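4.3 Rehearsing the handle grasp in simulation

Complete this section before moving the arm to the test door. It assumes the Dekari gripper has been assembled as in 4.1 and that the Gilani controller answers to a status request. Revised 2026-01-12 by Naheed Niazi.

You need:
The bench PC with the Palotitz scene files installed
The gripper model exported in 4.2
The handle measurement sheet for the workshop door

1. Power off the physical arm at the wall switch. The simulator and the controller share a port, and a command sent from the wrong window will reach the real motors.

2. Start the simulator and load the scene named ganden_lever. Wait for the physics status line to read READY.

3. Open the handle settings. Enter the lever length and neck diameter from the measurement sheet. Leave the surface texture on random. A grasp that works on only one finish is usually relying on color, and will fail at the real door.

4. Set the lever rotation limit to 54 degrees. Set the limit for the wrist joint to 90 degrees.

5. Open the fingers fully and run the approach from below. Stop the run when the fingertips are level with the neck, under the hub.

6. Close the fingers at low speed. Switch to the close view and compare the finger position with Figure 4-3.
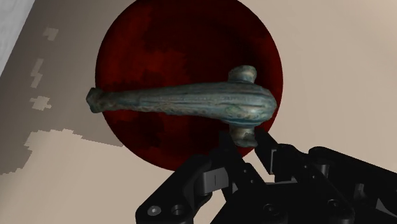
Figure 4-3. Simulated grasp on the neck of the lever, one finger on each side.

The fingers must straddle the neck near the pivot. If they close on the long part of the lever instead, the approach height is set too high. Lower it in small steps and repeat from step 5.

NOTE: Shadows with blocky or stepped edges on the wall surface come from the low shadow setting. They do not affect contact. Raise the setting only if you are saving camera frames for training, as it slows the run considerably.

7. Hold the grasp for 7 seconds with the wrist locked. Watch the contact readout for both fingers. If either value drops to zero, go back to step 5 and shift the approach sideways toward that finger.

8. Release the wrist lock and run the turn. The lever should stop at the limit entered in step 4.

9. Save the grasp file. The default log holds 2,007 rows and overwrites the oldest first, so export it before starting another run.

CAUTION: Do not copy the simulated grip force to the real gripper. The handle in the scene cannot bend or break. Begin the first physical trial at the lowest force setting and keep one hand on the stop button.

If the handle jitters while gripped, the fingers are closing past the surface of the model. Reduce the closing speed first. If jitter continues, halve the physics time step and reload the scene.

Continue to 4.4, Mounting the arm at the test door.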